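Filed under: Laundry & Linen | Handy Hints
2023-01-12 – posted by the Costigan Household Page

January is cotton shirt weather, and I've finally got mine drying without that cardboard feel! Half a cup of white vinegar in the rinse does it, then a short spin and one good hard shake over the basket. Peg by the hem, never the shoulders, and keep colours out of the full sun (our line at Nilton gets it from breakfast on).

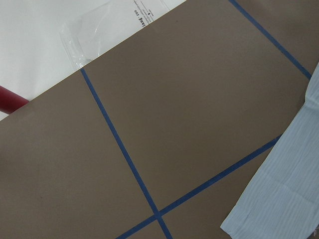
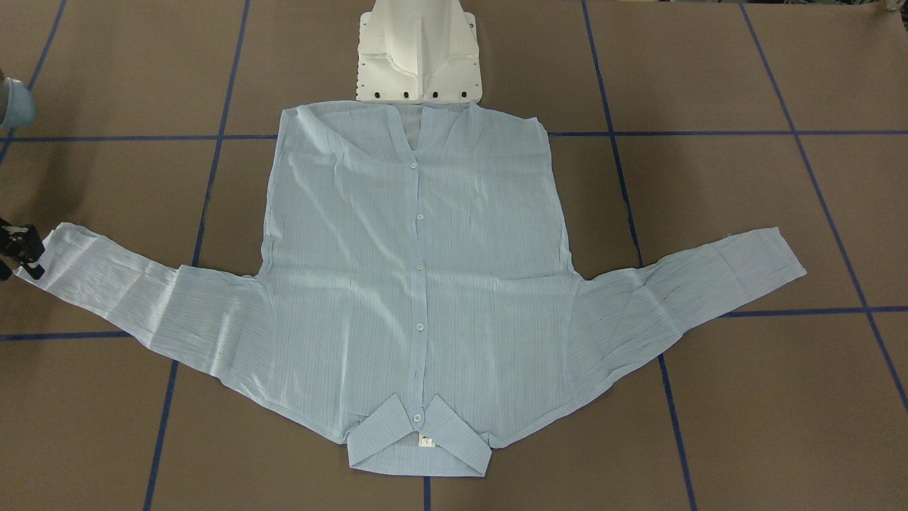 Pale blue, collar button done up, laid out flat. 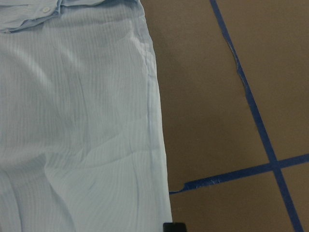
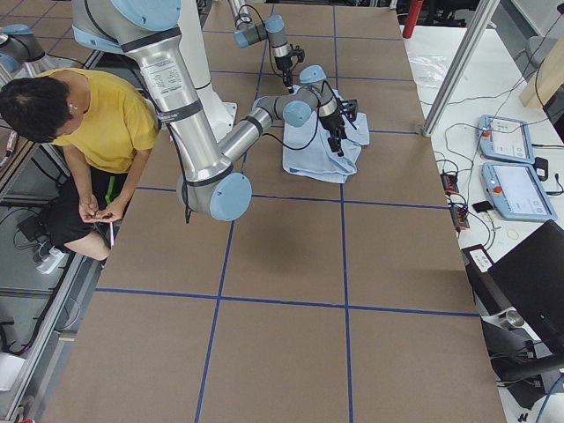
For collar grime, rub in plain dish soap with an old toothbrush and leave it 13 minutes – I tried longer and it made no difference. Grey socks are another story altogether, but a 50 degree wash with a scoop of soda crystals has done wonders for ours. Do the whites first, while the tub's clean.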